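Lista de verificação de segurança — kit de captura manual com duas garras Visileck
Posto de avaliação Moreira
Inspeção de 16 de junho, antes da decisão de compra
Fornecedor: Rineck
Referência do procedimento: 277

Critérios: C = conforme; NC = não conforme; OBS = conforme com observação; NA = não aplicável.

1. Estrutura e bancada

1.1 Estrutura metálica à volta da mesa estável, sem folgas nos perfis: C
1.2 Tampo nivelado e sem arestas vivas: C
1.3 Proteção do tampo bem assente na zona de trabalho: OBS
Comentário: verificar o assentamento a cada mudança de tarefa. O papel desliza mais do que a placa quando se puxa um cabo sobre ele. O manual da Rineck não indica fixação; sugere-se fita nos quatro cantos.
1.4 Cortinas laterais afastadas da área de movimento dos braços: C

2. Garras e operador

2.1 Corpo das garras sem fissuras: C
2.2 Placas de marcadores apertadas e sem rotação à mão: C
2.3 Dedos alinhados em abertura total: C
2.4 Cabos das garras sem dobras apertadas junto ao punho: OBS
Comentário: o cabo da garra esquerda faz uma curva larga ao lado da placa. Aceitável em tarefas curtas; em sessões com mais de 15 minutos, pedir ao operador que confirme a posição do cabo.
2.5 Antebraços livres de pulseiras, relógios e mangas soltas: C
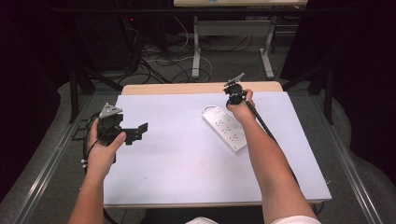 2.6 Postura: cotovelos apoiáveis entre repetições: NC
Comentário: o kit não inclui apoio. O peso por garra é tolerável, mas a fadiga do pulso apareceu antes do fim do primeiro bloco de 62 repetições. Pedir à Rineck o suporte opcional ou limitar os blocos. Reavaliar em outubro.
2.7 Paragem da gravação acessível sem largar as garras: NC
Comentário: só existe comando no ecrã. O pedal consta do catálogo Visileck, mas não veio na caixa.

3. Tarefa com régua de tomadas

3.1 Régua usada como objeto de treino, desligada da rede durante a montagem: C
3.2 Caixa da régua sem fendas nem marcas de aquecimento: C
3.3 Interruptor da régua em posição conhecida e registada na folha: OBS
Comentário: a folha fornecida não tem campo para este registo. Foi acrescentado à mão.
3.4 Fichas com pinos direitos e isolamento íntegro: C
3.5 Cabo da régua recolhido para fora do percurso dos dedos da garra: OBS
Comentário: o laço do cabo junto ao interruptor fica perto da zona de aproximação. Manter o laço curto.
3.6 Introdução de fichas à mão apenas com as garras afastadas e abertas: C
Comentário: regra interna do posto, mais exigente do que a do fornecedor. A distância mínima entre dedos da garra e mão livre é de 7 cm.
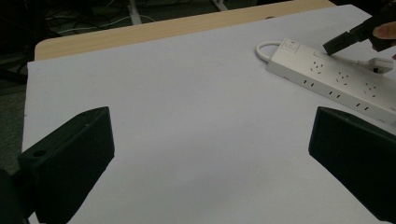 3.7 Força de fecho limitada ao valor de ensaio: C
3.8 A ficha solta-se sem arrastar a régua: NC
Comentário: em quase 15 repetições a régua deslocou-se com a ficha. Não há risco para o operador, mas a posição inicial perde-se e a série tem de ser anulada. Testar base antiderrapante.

4. Zona envolvente

4.1 Passagem em redor da mesa livre: C
4.2 Cabos no chão arrumados em calha ou presos: NC
Comentário: emaranhado de cabos no chão, atrás da mesa. Risco de tropeço para quem passe por esse lado. A calha da Millstead serve e já foi orçamentada.
4.3 Extintor adequado a equipamento elétrico no local: C
4.4 Ensaio em plataforma móvel: NA

Resultado: aprovação condicionada. Os pontos 2.7 e 4.2 têm de ser fechados antes da próxima sessão — os pontos 2.6 e 3.8 podem seguir em paralelo com a negociação. Enviar cópia à Rineck com o pedido do pedal e do suporte.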